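Ask the woman who runs the training floor at Gindier whether a machine can tidy a kitchen counter yet, and she will ask you how long you have. She means the counter. "Ten minutes, yes," she says. "By dinner, I'd start with a cloth."

Gindier is a small outfit that tests household and shop robots for people who are thinking of buying them. It does not build any. This leaves its staff free to be rude, and in the hour I spent with her over bad coffee she made good use of the freedom. She asked me not to print her name, on the grounds that she still has to sit across from the manufacturers in March.

She came to the job from retail. For years she managed the floor of a discount store in Drurley, where restocking the snack aisle was the work given to whoever had started last. It is now, she points out, the work every robot company wants to show off first.

"They all think it's the easy one," she says. "A teenager does it with earbuds in, so how hard can it be? Then you find out what the teenager was doing. He was squeezing the bag a little to see how full it was. He was pushing the front row back with his wrist. He didn't know he was doing any of it, and he certainly wasn't going to write it down for you." 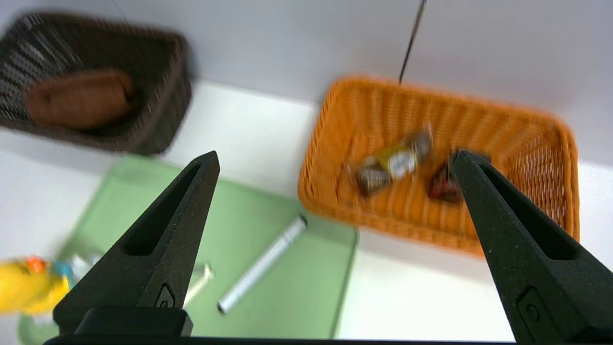

Sorting is the chore she has come to care about most. It sits underneath nearly everything people say they want done, from putting the groceries away to clearing a child's desk. The test her team keeps returning to is dull on purpose: some ordinary small things, a few places to put them, and a machine with two fingers that has to decide what goes where. Wrapped snacks go in an orange basket, and a white marker on a green tray is a marker and should be treated as one. Any three-year-old would get this, she says, though the three-year-old would also eat the snacks.

The wrappers are what hurt. A wrapper has a shape only until something touches it. The crimped ends fold, the shiny parts throw light back into the camera, and the thing inside slides to one end just as the fingers close on the other.

I asked for a number and she gave me one without looking it up. In the last full round her team logged 1044 pick attempts on small wrapped goods. In 533 of them, the item went where it was supposed to go and stayed there.

"So a bit better than half," I said.

"A bit better than half," she said. "Picture a cashier who gets your groceries in the bag a bit better than half the time. Now picture the press release."

The press releases are a sore point. She keeps a folder of them, and reads aloud from it with some relish. Her favorite promised "effortless home order," for a machine that needed 2 people to carry it up the stairs. The Santoso, which she rates above most of the others, is described by its makers as ready for the family kitchen. "It's ready for a family kitchen where the family has moved out," she says. "To be fair, it was very good in there."

She is not as sour as this makes her sound. She grants that the arms have improved more quickly than she expected, and that the improvement is in places she had written off. Bread rolls no longer come out looking as though they lost an argument. A machine that misses will often try again from a different side, where the older ones repeated the same mistake with great confidence. The Sernik trials, which put an arm in the back room of a bakery for around 3 weeks, ended with the bakers asking to keep it. They wanted it for moving empty trays, a job it had been given only to warm up.

"I liked that," she says. "Everybody was braced for it to ice a cake. It moved trays, all night, and didn't complain about its knees."

What would she let one do in her own house? She takes the question more seriously than I had intended. Laundry is out, at least the folding. She would trust one with the recycling if the cans were rinsed. Dishes, possibly, if they were hers and not her mother's. Toys into a bin she would hand over tomorrow, because a toy in the wrong bin is still off the floor, and she has stepped on enough of them to feel generous.

And the shop in Drurley? She went back on a Tuesday not long ago, out of curiosity, and found the snack aisle being filled by a boy with earbuds in. He had put the peanut bars where the granola bars go. She moved them herself on the way out.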